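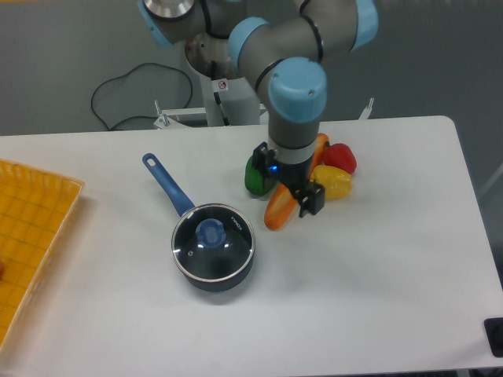
*Itzel Alvarado and Ida Baumgart, Engelbrecht workshop. Card revised Oct 22, 2020.*

# Trurnard lid set

Trurnard is a small collection of teleoperated and scripted trials for comparing two sets of fingertips on one parallel gripper. The task is always played out on the same tabletop: a lidded saucepan, a few toy foods and a tray. We wanted a repeatable answer to a narrow question, namely which fingertips hold a round lid knob better when the arm comes in from above.

The set holds 400 trials, 200 per fingertip type. Both types were run with the same arm, the same controller build and the same closing speed.

## Hardware

- **Arm:** six-axis, driven by the Grurnano controller in position mode
- **Gripper:** black two-finger parallel, one unit for all trials
- **Fingertips A:** `asance-flat`, bare metal pads
- **Fingertips B:** `asance-grip`, same outline, rubber facing
- **Camera:** one colour view looking across the table towards the pedestal

Fingertips were swapped every 20 trials. After each swap the gripper was homed and the open and closed positions were read back and logged. Where the closed position had drifted, the block was thrown away and repeated under a new block number, so block numbers have gaps.

## Task

An episode begins with the gripper clear of all objects. The operator or script moves over the pan, lines the fingers up with the knob, descends, closes, and attempts a lift. The episode ends on release, on a fault, or at the time limit. Approaches start from several parts of the table, including positions over the toy food.

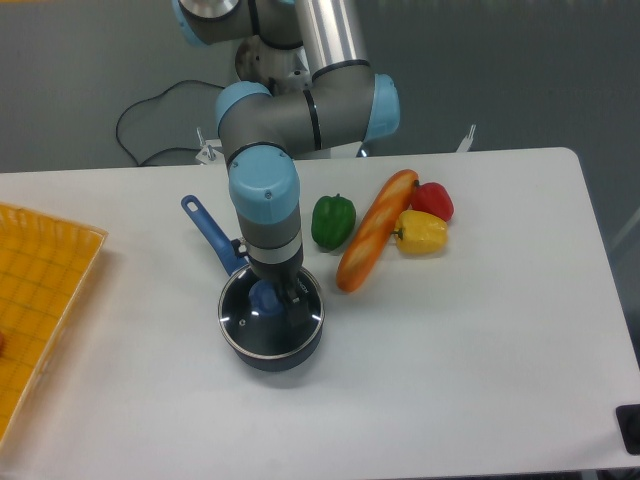 *Gripper down on the pan lid, food group to the right.*

Scripted episodes use a fixed descent height taken from the block header. Teleoperated episodes leave the height to the operator, and the recorded contact heights are noticeably more spread out. Do not mix the two when fitting a contact model – the `mode` field is there for that purpose.

## Labels

Each episode has one row in `trials.csv`:

| Field | Meaning |
|---|---|
| `block` | swap block number |
| `tips` | `flat` or `grip` |
| `mode` | `script` or `teleop` |
| `contact` | first frame with finger contact |
| `outcome` | `held`, `slipped`, `missed`, `fault` |
| `note` | free text, often blank |

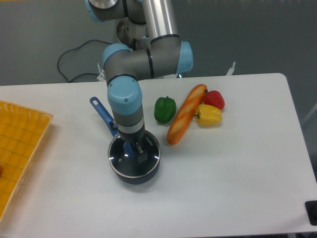

Contact frames were marked by hand and are the weakest part of the labels. The motor current rises late and unevenly, so we did not trust it on its own. From the head view the fingers hide much of the knob once they have closed, and the glossy lid with its bright highlights upsets simple edge detectors. We marked each episode twice and kept the earlier frame where the two passes disagreed. In 46 episodes the gap was large enough to matter; these carry `ambiguous` in the `note` field.

`outcome` was set at the end of the lift by the person running the block. A lid that tilted but stayed in the fingers counts as `held`.

## Known problems

- The blue handle shows up as a reflection in the lid in some views. Colour masks tuned on the handle will pick it up.
- The tray is cut off on the left. It should not be used for scale.
- Toy food is there as clutter. No grasps on it are labelled, even when the gripper passes close by.
- Wrist torque was not logged before April. The column is present but empty for those blocks.

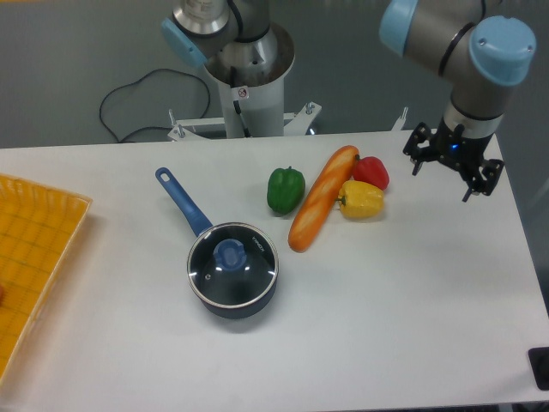 *Gripper open to the right of the food, clear of all objects.*

## Layout and use

```
trurnard/
 trials.csv
 blocks/
 video/
 calib/
```

Calibration is stored per block, as the camera mount was touched more than once. Always load the file in `calib/` with the matching block number. Joint angles are in radians and finger opening is in millimetres.

Corrections to the labels should go to Ida Baumgart, with the block number and frame. Questions on the controller settings go to Itzel Alvarado.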